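# The Long Version

The flyer in the window of the Kusuma said the uncut *Drakach* would be shown at midnight, one night only, with 34 minutes never seen before by anyone. I read that part twice. Somebody had to have seen them. Somebody had to have put them in the can.

I'd been reviewing movies for the Govbridge paper long enough to know what "uncut" meant. It meant a longer horse ride. It meant the king came back into the tent to say the thing he'd already said outside the tent. I had sat through extended editions where the only new material was a man chewing.

But *Drakach* was the movie I saw when I was eleven, and there had always been talk about it. Sirnari Pictures had taken it away from the director and cut it down to 95 minutes, and anyone who loved it could tell you where the holes were. The sister walks into the marsh with a lantern and the next time we see her she's on a boat with short hair. No lantern. She never mentions the marsh again.

"It's the real thing," said the woman at the box office.

"Who says?"

"The guy who brought it."

"And who's he?"

She tore my ticket and said the popcorn machine was down.

The Kusuma has 271 seats, and most of them were full by a quarter to twelve. There were people in cloaks. A father had brought a boy who was already asleep against the armrest. In front of me two men in matching sweatshirts were arguing about whether the marsh scene ran six minutes or nine, and neither of them had seen it, so I didn't see how either one could win.

I took out my notebook and wrote *probable hoax* at the top of the page. I like to get that down early.

The first half hour was just the movie. Same green title, same bad wolf. I checked my watch when the caravan left the city and again when it reached the bridge, and it was running to the second the way I remembered it. Then the sister picked up the lantern, and the picture jumped and got darker, and she kept walking.

The whole room went quiet. Even the sweatshirts.

She walked for a long time. There was no music, only boots and water. It could have been anyone in that coat. I noticed that the coat buttoned on the wrong side, and I wrote it down. I noticed that the lantern had a round handle, and I could have sworn it used to be square. A person could shoot this in a drainage ditch behind the mall, I thought, with a cousin and a smoke machine. I'd seen better fakes. I'd also seen worse originals.

Then she stopped and turned around and looked back the way she had come, and she was so plainly frightened of going home that I quit writing.

She sat down on a stump and cut her hair with a fishing knife. She did it badly. It took as long as it would take. When she was finished she blew out the lantern and left it on the stump, and the picture jumped again, and there was the boat. 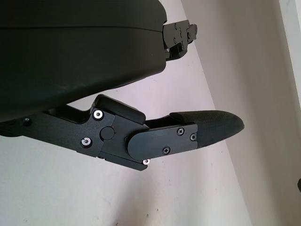 *Black metal and a few small screws against a pale background.*

I went up to the booth afterward. It's a narrow staircase and somebody had stacked soda syrup on it. The man inside was older than I'd expected and was eating crackers out of his coat pocket.

"Where did you get it?" I asked.

"Storage unit."

"Whose?"

"It was an auction. They don't tell you."

"The coat buttons on the wrong side."

He thought about that. "Does it?"

"And the lantern's different."

"Well," he said, "it was a long shoot."

I told him that was what I would say too, if I'd made the thing in a ditch. He offered me a cracker. I asked if I could look at the reel, and he said sure, and I held a strip of it up to the bulb like I knew what I was doing. There she was, small and gray, over and over, with the knife. I have no idea how you tell. I'd always let people assume I did.

"You were crying, though," he said. "I could see you from up here."

"It was dark."

"You're on the aisle. You get the light off the exit sign."

I put the strip down. Downstairs the father was trying to wake the boy, and the boy was asking if the dragon had come yet.

It was past two when I got home. I crossed out *hoax*, left *probable*, and looked at the page for a while. The paper wanted three hundred words by nine. I started with the popcorn machine.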